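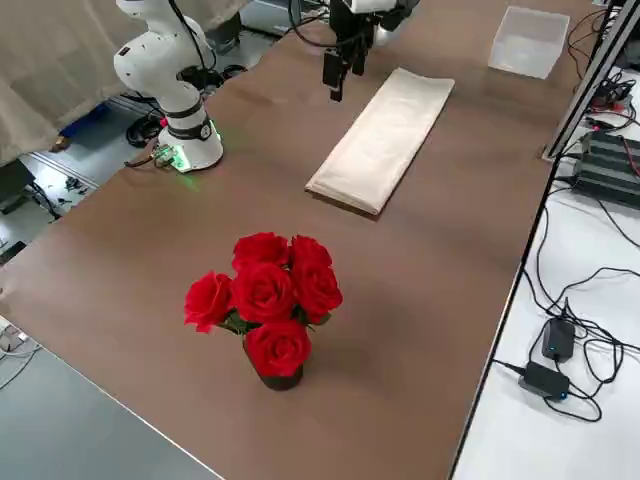
**FOR RELEASE IN NOVEMBER**

**Trallano opens shared purchase plan for two-arm workstations**

Trallano, which supplies automation equipment to small laundries, florists and hotel service firms, is opening a shared purchase plan for businesses that want a two-arm workstation but can't justify buying one outright. Orders placed under the plan will be grouped and sent to the builder, Sollar, in batches of 18.

The plan is meant for buyers who handle soft or easily damaged goods such as folded linens, cut flowers and light containers. Many of them have asked for pricing over the past year and then put the decision off until the next budget. Trallano says the arm is seldom the line that stops a purchase. The trouble comes from what gets left off the first quote: the table, the power supplies, the cabling, floor space and staff time for setup.

Under the new plan, each quote lists those items separately. A buyer can strike any line that is already covered in-house. A shop with a suitable table, for example, pays only for the arms, grippers, controllers and mounting rail.

Monthly payments start at $841 per workstation over a term of 3 years. A deposit of $2000 holds a place in the next batch and is credited against the first payments. It is refundable until the batch is sent to Sollar. Service visits are included for the full term. Replacement gripper fingers are billed as used.

Buyers will also receive a planning sheet before they sign. It asks for the table size, the distance to the nearest outlet, the route cables will take across the floor, and the items the station is expected to handle in its first months. Trallano recommends starting with one or two items – a folded cloth and a shallow box, say – and adding others once staff are used to the equipment.

Two customers have reserved places in the first batch. Boonchu, a linen service, plans to use its station for folded table linens. Avach, a flower wholesaler, has set aside money for one station and will decide on a second in its next budget.

Quotes and planning sheets are available on request from the Trallano sales office. The office is open until 5 p.m.

**About Trallano**

Trallano sells, leases and services light automation equipment for small and mid-sized businesses.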